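Tanley Hand-Guided Teaching Kit, Model 2

Supplied by Cevavine. Order code TK-779.

Overview

The Tanley kit lets an operator teach a handling task to a robot arm in one of two ways: by holding the arm and moving it through the task, or by steering it from a paired leader arm at the next bench. Both methods write to the same recording format, and a single task can contain takes made by either. Model 2 replaces the earlier kit and accepts its recordings after conversion in the Vahidi editor.

What is supplied

Leader arm with bench clamp
Pair of parallel gripper fingers with mounting brackets
Wrist camera and cable
Foot switch (start, stop, discard take)
Vahidi editor, licence for 2 workstations

The follower arm and its controller are not included. A list of supported arms is sent with the quotation.

Teaching by hand

Press the foot switch and wait for the tone. The arm goes slack but carries its own weight. Move it at the pace wanted on playback; the editor can slow a take down but cannot speed it up past the recorded rate. Keep both hands behind the wrist so that the camera view stays clear. Press the switch again to close the take.

Teaching by remote control

The leader arm has the same joint layout as the follower at a smaller scale. Motion is passed across at a fixed ratio, set in the editor. Grip force is returned to the operator's trigger in 9 steps. Use this method for work near box walls, where a hand on the follower would block access to the load.

Storage

The recorder holds 1,000 takes before it must be emptied. Discarded takes do not count towards this limit. Takes can be named singly or in batches, and the operator's name is kept with each one.

Service

The fingers and trigger spring are wearing parts. Return the leader arm to our Plumwood workshop for yearly calibration. Technical questions go to Sudheer Rai, orders and spares to Golnar Mousavi. 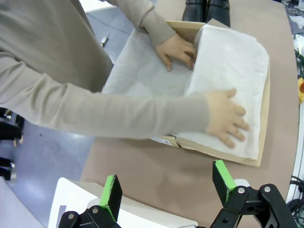

Soft goods need more takes than rigid parts and should be taught with the wrist camera on throughout. Set the box out in its working position before the first take and fix the starting pose in the editor. Packing a folded white towel into an open cardboard box takes one hand flat on top to press it down and the other at the edge, tucking fabric in against the wall. For a single gripper, record the press and the tuck as separate steps and join them in the editor.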